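Getting Old Smells Out of Things

Most of the questions that come to this page are about smells. People will live with a drawer that sticks for years, but a lunch box that smells of last month's tuna gets an email before noon. So I have put the smell answers in one place, where I can find them too.

Plastic containers

Tomato sauce and curry get into soft plastic and settle down there like in-laws. Washing again with more of the same soap does very little. Make a paste of baking soda and water, thick enough to stay where you put it, smear it over the inside, lid included, and leave it overnight. Rinse in the morning. If you can still smell dinner, put the box outside in full sun with the lid off for an afternoon. Sun will also fade the orange stain, though I have one box that has been orange since I moved in and has earned it.

Crumpled newspaper works for boxes you're putting away for a while. Stuff it in, close the lid, forget it for 2 days. Don't store containers with the lids on. You are only canning the smell.

Thermos bottles

Coffee first, because everybody's is coffee. Two teaspoons of baking soda, fill with very hot water, leave the lid OFF, wait a couple of hours. Take the rubber ring out of the lid while you wait. It comes out with a butter knife if you're gentle and it is usually the guilty party. I once scrubbed a bottle for most of a week before I looked under the ring, and I would prefer not to discuss what I found.

For milk that has been forgotten in a bottle in a car in July, I have tried everything and recommend a new bottle.

Cutting boards

Wooden boards: coarse salt and half a lemon, cut side down, rub in circles, scrape it off, rinse, stand the board on its edge to dry. Onion takes one go. Garlic takes two. Fish takes two and a change of attitude. Never soak a wooden board, and keep it out of the dishwasher unless you'd like it in two pieces.

Oil it when it starts to look thirsty. Food-grade mineral oil from the drugstore is fine. My great-grandmother's board has her initials and 1914 cut in the back, and it has had nothing fancier in my time. It has a dip in the middle you could serve soup in.

Sponges and the sink area

A sponge that smells bad will share. You can wipe a clean counter with one and the whole kitchen turns into a pond. It goes sour because it never gets the chance to dry out, usually because it lives in a dish, or face down in the sink, or wedged behind the faucet where it can think. Squeeze it hard after each use and stand it on its end so air gets at both sides. The ordinary yellow kind with the green scouring layer will hold water in the yellow part long after the green part feels dry, so squeeze that half twice. Replace it every 2 weeks. I know it still looks good.

If the smell is coming up from the drain, a kettle of hot (not boiling, if your pipes are plastic) water last thing at night does more than most of what's sold in bottles. I was given a bottle of Stundex and it made the sink smell like a pine tree standing in a pond. 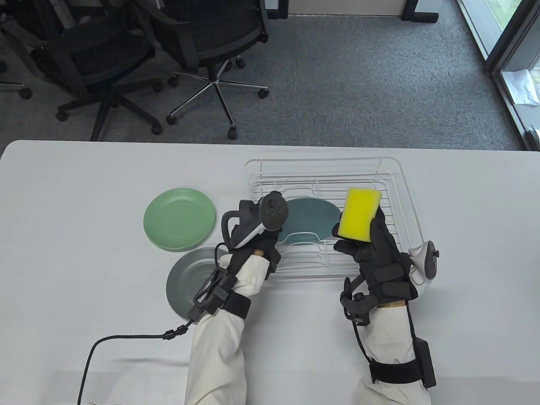 Dish racks get blamed for less than they should. A film builds up along the bottom wires, where the water sits, and clean plates pick up a stale whiff from it that people put down to the dish soap. Once a week take everything out, tray too if yours has one, and go over it with hot water, a drop of soap and a sponge. On a white wire rack with curved dividers, the sort that holds the plates up in rows, start with the foot of each divider and leave the rim for last. An old toothbrush gets in where the sponge won't. If the coating has cracked and there's rust coming through, no amount of scrubbing will help and it's time to go shopping.

Dry the counter under the rack before you put it back. There's a second smell waiting there, always.

The refrigerator

An open box of baking soda is fine, but it isn't a miracle, and it can't do anything about the thing at the back wrapped in foil. Check the drip pan underneath before you blame the food. Mine had around 7 years of history in it. A bowl of dry coffee grounds on the middle shelf overnight will handle what's left. Your butter may taste faintly of breakfast for a day or so.

Closets and shoes

A reader swears by a Pluvitz moisture tub in the closet. I tried one in November and it did collect an alarming amount of water, so I have no complaint, except that I then knocked it over. A piece of plain chalk hung in a sock is slower and spills less.

For shoes, take out the insoles, fill the shoes with newspaper, change it in the morning. Sneakers can go in the freezer overnight in a sealed bag - tell whoever else uses the freezer.

Next month, candle wax, and the 13 emails I have about getting it out of carpet.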